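Hundero open day, 24 January 2026

Got there late, parking was a mess, and the sign for the Girkordale building points the wrong way. Missed the welcome talk. From what I heard by the coffee it was mostly slides so fine.

I went for one reason. I clean and restock rental rooms for a living and keep reading that machines will be doing it soon. Wanted to see how close that is. Short version — not very, but closer than two years ago.

Ground floor first, the shop-floor stuff. A shelf-stocking arm from Plustelell, bolted to a rail. Quick and smooth on boxes of one size. Then a staffer swapped in bags of rice and it slowed way down, picked at one corner, let go, tried again. It got there in the end. I'd have filled the shelf by then. They said 20 shops are on the waiting list for a trial and the first starts in March. No price on the sheet, I asked, they said "depends on the site".

Floor scrubber next to it was good. I'd take the scrubber home today.

Upstairs is the household part, and this is where I stayed longest. Laundry folding had a line so I only saw two towels done. Neat edges! Slow. Shirts were "coming", no date given.
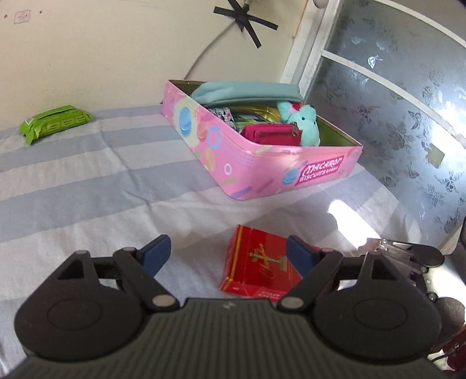

Tidying up small things is the chore I care about, it eats most of my morning. A bed with bits and bobs on it sounds like nothing but think what the machine has to sort out. A little red and gold box, fine, flat sides, two pads can get hold of that. The pink Macaron Biscuits tin is another story, with a folded cloth, a small green bear, a zipper pouch and packets leaning on each other. Pull one and the rest go over. And the sheet was wrinkled too, so nothing sits quite flat. Bright sun on one side of the bed, which I'm told cameras hate. I asked about putting things back where the guest had them and got a long answer that came down to "not yet".

Kitchen corner was run by Salazar. Loading cups into a rack, 5 cups, all the same cup. One guy asked for a greasy pan and they laughed it off. Fair question tho.

Handout says 3056 practice runs went into the kitchen demo. Seems like a lot for cups but I don't know what's normal.

Would I go again? Yes, it's free and the staff answer straight when you push. Go early, eat before, the sandwiches were gone by noon. Elevator was out so it's stairs to the houshold floor. Still doing my own beds for now.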